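4.2 Open-day sessions

The second set of recordings was made at the Melden open day on February 2, 2023, where visitors could watch the robot work in a furnished living area and suggest which pillow it should handle. The demonstration ran in seven blocks with a short break between blocks. Visitors stood behind a rope on the carpet side and could talk freely. Operators used the Ollau control software with the same settings as in the laboratory sessions (Section 4.1). The sofa carried two teal-blue pillows and a white one, and each block began with both hands raised in front of the seat cushions (Figure 7).
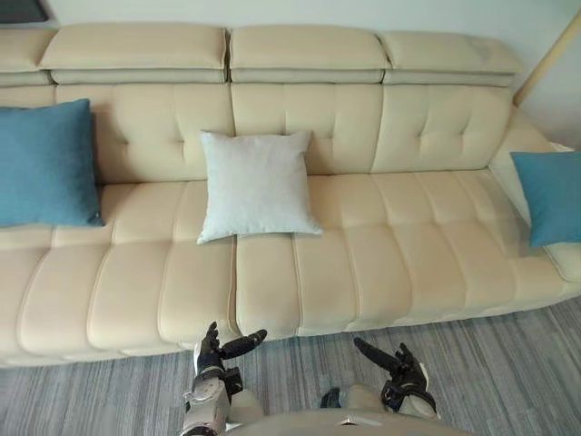
Figure 7. Head view of the sofa and pillows, with both hands clear of the seat.

We logged 412 attempts over the day. Of these, 107 were requested by visitors and the rest followed the fixed list. Requested attempts were scored by the same rules, but we report them separately because the choice of pillow was not balanced.

Wrist video was stored alongside the head video and used when two raters disagreed on a score. The close view is narrow and the nearest parts are blurred. When teal fabric fills much of the picture, as in Figure 8, the weave can still be made out, and raters were told to use it when judging whether the cloth had shifted between successive views.

Figure 8. Wrist view with teal woven fabric close to the camera.

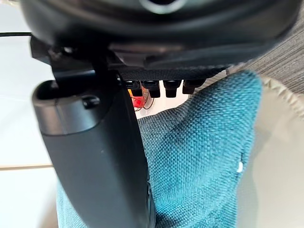

4.3 Scoring

Each attempt was given one of two scores, complete or incomplete. An attempt stopped by the operator for any reason was scored as incomplete.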